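How to compare two grippers on small round objects

Reading time: 7 min

Many people choose a gripper from the data sheet only. I did the same with my first cell and I lost money on it. In this tutorial I explain how to make a simple comparison on one table, with cheap objects that you can buy in any home store.

You need two arms, one controller for each, and a set of tealight candles in silver cups. The tealight is a good test piece. It is low, it is light, and the cup bends if you close too hard. Candlesticks are useful for the second part, when the gripper must place the candle high up.

Before you start, set the same speed limit on both arms. In Wovodel the value is in the motion tab, and I use 630 for all tests. If you forget this step the results can not be compared.

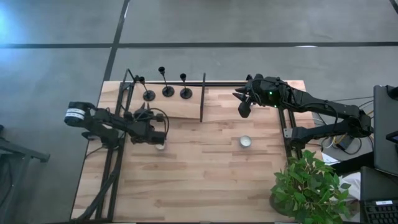
Text by Callum Baird
December

Start with the left arm. Bring the gripper straight over the tealight and stop there. Look at the fingers from the side and check that they are parallel with the table. Then go down slowly, close, lift, and write the result in your sheet. Repeat until you have 9 attempts for each arm.

Use candlesticks of different heights for placing. A tall one with a wide cup is easier to hit, but the arm has to reach higher, so you will see quickly if the wrist has play. Put the sticks near the far rail and leave the front of the table free for picking.

Please pay attention to the cables. When they make a loop over the gripper, turn the wrist by hand through its full range first, with the power off. My Hotovari controller stopped with error 1638 two times before I understood that a cable was pulling on the joint.

For the right arm, do the same steps in the same order. Do not change the finger pads between the attempts. If a cup gets a dent, take a new candle.

Related
Finger pads for thin metal: Enache soft set
Wrist calibration with Pirdale
Reading Hotovari error codes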